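Walking Where the Book Walks – speaker notes, Plinddale library evening, 2020-07-06

Welcome everybody, thank Eimear Quinlan for the introduction (and for the tea, if she's brought it).
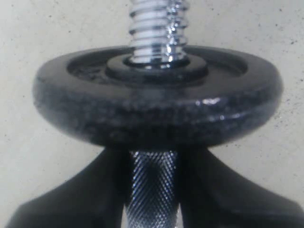

Start with how I got into this. I read Mulligan's Ferry on a train when I was far too young for it, and years later I got off at the same little harbor station and knew which way the bakery was! Let that sink in a bit, people usually have a story like it.

Then the walk itself. The novel is set in 1885, so the ferry office is long gone, but the steps down to the water are still there and so is the lane behind the church. Read the paragraph about the lamplighter, page marked with the green slip. Slowly, please, I always rush it.

Mention Ismail Abou Zeid's hand-drawn map – he made it for his own family first – and say copies are on the side table.

Practical bits: good shoes, a paperback you don't mind getting rained on, lunch at the Baltik. November is lovely if you like an empty path and can stand the wind.

Questions. If it goes quiet, ask which book they'd follow anywhere.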